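Notes from the collecting floor, July

Quick one, typing this on my lunch break, so forgive the mess.

People keep asking what I do all day now. Short version: I pick things up and put them down so a policy can learn to do it. Long version below.

Where we are

Target for this round is 3580 episodes. We passed 3000 yesterday evening, a little after six. Feels good. Also feels like the last stretch is going to be the slow one, the easy tasks are all done and what's left on the sheet is the fiddly stuff. Lids. Cloth. Anything where one hand holds and the other hand does the work.

Ebenezer Aidoo runs the sheet. If your name is next to a task you do 40 good ones before you swap. Good ones, so a dropped object or a lost track doesn't count and you go again. I had a lid task on the Mastby list that took me most of a morning. Forty lids. My thumbs!

How the day goes

Mornings we charge everything, wipe the lenses, check the marker cubes haven't shifted. A cube that has moved even a tiny bit ruins a whole batch and you don't find out until Essien (our processing script, named before my time) throws the lot back at you. Did that in my first week. Not again.

Then gear on, mask on, and out on the floor. The grippers are heavier than they look in the videos. You learn to keep your elbows in. You also learn to slow down, which was the hardest bit for me, I do everything fast. The model doesn't care that you're quick, it cares that the fingers close where the object is. My early episodes were so jerky that Ebenezer played one back at half speed and it looked normal.

It gets busy out there too. Bunch of us moving around under those tube lights, cords on the floor, somebody always walking through.
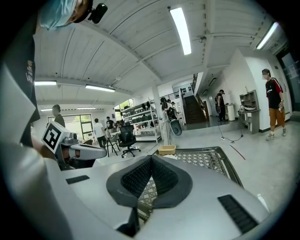 Things I'd tell a new starter

Start each episode from a different spot. I mean really different, not one step left. We had a batch back in the Jikel set where everybody started from the same tape line and the policy basically learned the tape line. Useless anywhere else.

Don't fix your mistakes too neatly. If you miss the grasp a bit and recover, keep it, the recoveries are worth having. If you drop it and kick it under a shelf, bin it.

Say the task name out loud before you hit record. Sounds silly. I mislabeled a run of 3 as "fold" when they were "stack" and it took ages to find them.

Drink water. Masks are warm.

What's bugging me

Sync. Still sync. Left and right grippers drift apart on the long episodes, few frames only, but on two handed tasks a few frames is the difference between holding the jar and not. Zadby is the new recorder build and its meant to sort this out. Tried it on a handful of runs this morning and the timestamps looked cleaner, but they were short runs, so who knows. Want to try it on the cloth tasks before I get excited.

Also the naming of folders. Please. If you are reading this and you work with me, no more "final_new2".

Next

Rest of the cloth tasks, then drawers, then I think we re-do some of the Jikel stuff with proper starting postions. I'll post some success rates when the first training run is through, probably just the pick and place ones to begin with.

Ok, break's over. Batteries are green and my name is up for towels.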